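4. Première mise en service et programme Textiles volumineux

Votre Vilico est à sa place, les brides de transport sont retirées (voir section 3) et vous avez sans doute très envie de lancer un premier lavage. Encore quelques minutes de patience, et vous pourrez profiter du programme dont nous sommes le plus fiers : Textiles volumineux, celui qui avale les couettes, les plaids et les rideaux doublés sans les malmener !

4.1 Rincer la machine à vide

1. Vérifiez que le tambour est vide. Le sachet d'accessoires y est glissé en usine : il contient 2 capuchons de rechange et la clé du filtre.
2. Ouvrez le robinet d'eau froide lentement, en gardant une main sous le raccord.
3. Fermez le hublot jusqu'au déclic.
4. Tournez le sélecteur sur Coton 60, sans lessive ni assouplissant.
5. Appuyez sur Départ. Le voyant vert clignote, puis reste fixe.

Remarque : un léger bourdonnement au remplissage est normal. Il s'atténue après quelques cycles, le temps que la vanne se rode.

Attention : si une goutte apparaît au raccord, fermez le robinet avant de resserrer. Ne serrez jamais à la pince, le joint Taşdemir fourni se comprime très bien à la main.

4.2 Doser la lessive

Le bac comporte trois compartiments. Pour les textiles volumineux, prenez une lessive liquide. Elle se dissout vite et ne laisse pas de traces dans les plis, là où la poudre a tendance à s'accrocher.

1. Tirez le bac jusqu'à la butée.
2. Abaissez le volet bleu du compartiment central.
3. Versez la lessive jusqu'au trait inférieur. En eau très calcaire, montez jusqu'au trait supérieur.
4. Laissez le compartiment de droite vide si le textile est gratté ou molletonné : l'assouplissant tasse les fibres.

4.3 Charger et lancer le programme

1. Secouez la pièce dehors et fermez les boutons ou les glissières.
2. Repliez-la en accordéon, sans la rouler. Une pièce roulée reste en boule et déséquilibre le tambour.
3. Ne dépassez pas 2 pièces par cycle. Pour une grande couette, lavez-la seule.
4. Choisissez Textiles volumineux. L'afficheur indique 89 minutes.
5. Réglez l'essorage. La valeur par défaut est de 300 tours par minute environ, et elle convient à presque tout. Pour un rideau épais, vous pouvez monter d'un cran.
6. Appuyez sur Départ.

Le tambour commence par de petites bascules, à gauche puis à droite — c'est la phase de répartition, et elle peut se répéter plusieurs fois. Laissez-la faire, elle change tout à l'essorage !

Si E7 s'affiche, la charge n'a pas pu être répartie. Attendez le déverrouillage du hublot, dépliez la pièce, remettez-la en accordéon et relancez Essorage seul.

Attention : n'introduisez pas de couverture chauffante, même débranchée, ni de tapis à dos caoutchouté.

4.4 Sortir et faire sécher

1. Ouvrez le hublot dès la fin du cycle. Une pièce oubliée dans le tambour prend des faux plis tenaces.
2. Sortez-la à deux mains, en soutenant le dessous.
3. Étendez-la sur deux fils parallèles, ou sur le séchoir Larkadel (en option), bras ouverts.
4. Retournez-la à mi-séchage.
5. Laissez le hublot entrouvert et essuyez le joint, surtout dans le pli du bas.

Remarque : le programme Plosarham, présent sur certains modèles, remplace l'étape 4 par une courte ventilation tiède. Reportez-vous à la section 6.

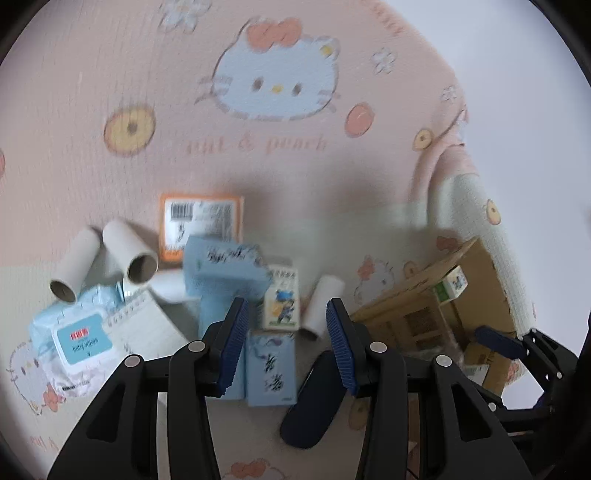

Les motifs imprimés demandent un soin de plus, et c'est là que l'essorage doux fait merveille. Retournez les housses sur l'envers et, pour un plaid sans doublure, pliez la face imprimée vers l'intérieur avant de former l'accordéon. Sur un modèle comme celui-ci, avec sa grande tête de Hello Kitty au nœud corail et ses fruits jaunes sur fond rose et menthe, restez à 30 degrés et séchez à l'ombre. Les teintes pastel aiment aussi une lessive sans azurant. Pour le repassage, consultez l'étiquette du textile — en cas de doute, abstenez-vous.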